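Evmont (Alemayehu, dir. Ebise Yilma)

Evmont is a low-budget science fiction film set in a mining town where the night shift keeps coming back one man short. The budget shows in the exteriors and almost nowhere else. Yilma shoots most of it in two corridors and a canteen, and the geography stays clear throughout -- I always knew which door led to the shaft.

Roald Forsberg plays the foreman. He underplays it, and the first hour benefits. Kalkidan Tamiru has less to do as the medic until the inquest, a single take with no music.

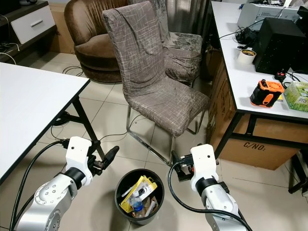
The last act is weaker. The script explains the missing men twice, once in dialogue and again in a flashback that repeats footage from the opening. Cutting the flashback would fix the pacing.

The disc is a plain release limited to 1,000 copies. Picture is sharp, with some banding in the tunnel shots. The stereo track is mixed low; I had to raise the volume well past my usual setting. The only extra is a commentary by Yilma, mostly on lenses and lighting.

Better than her earlier Gisto, which had the same ending problem. Worth a rental.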